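Countertop appliance

Last updated: March
March – By the Gonbridge Household Reference staff

A countertop appliance is a small powered kitchen device that stands on a table or worktop and can be moved by one person. The group includes microwave ovens, toaster ovens, kettles, bread makers and compact refrigerators. Larger machines fixed into a kitchen, such as full-size ovens and dishwashers, are usually classed separately as major appliances or white goods.

The line between the two groups is not firm. A compact refrigerator may be sold as a countertop model in one shop and as an under-counter model in another, and small dishwashers are found in both lists.

Design

Most box-shaped countertop appliances share the same layout. An outer case surrounds an inner cavity, which is reached through an opening at the front. The case is commonly painted steel or moulded plastic. Black, white and silver are the usual colours. Inner walls are often white or bare metal, so that spills can be seen and wiped away.

Racks and shelves are normally made to be lifted out for washing. Open grids are preferred where air has to move around the food – in a compact refrigerator, for instance, or in an oven with a fan.

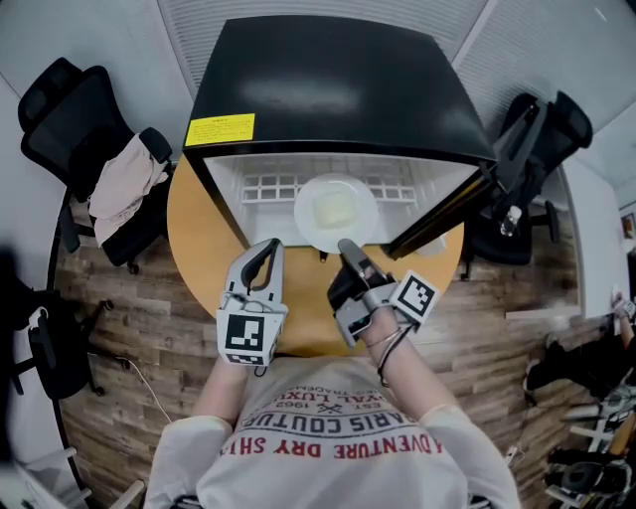
Black box-shaped appliance with a white interior and a plate of food near the front edge.

Labels

Printed labels give electrical ratings, care instructions and warnings. Warnings are often set on a yellow background and placed on the top or the door. Some are meant to be peeled off before first use, while others are intended to stay in place for the life of the product. The rating plate is more often found at the back or underneath.

History

Electric kettles and toasters came into homes before most larger electric goods, as they were cheaper and could be run from a simple supply. Sales grew as wall sockets became common in kitchens.

In Gonbridge, the Vornura works began by making hotplates and later added table ovens. It employed 200 people at its height. Its best-known product, the Dobre table oven, was sold in 3 sizes and stayed in the catalogue for 17 years. Production later moved to Daltden, where spare parts were made after the oven itself was dropped.
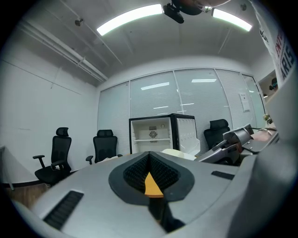

Placement and care

Makers generally ask for a gap behind and above any appliance that gives off heat. The size of the gap varies by model and is stated in the manual. Vents should be kept clear of cloths, paper and food packaging. Refrigerators with a compressor should be stood upright for some hours after being moved.

Cases are cleaned with a damp cloth after the appliance has been unplugged. Scouring pads mark glossy surfaces and can remove printed text.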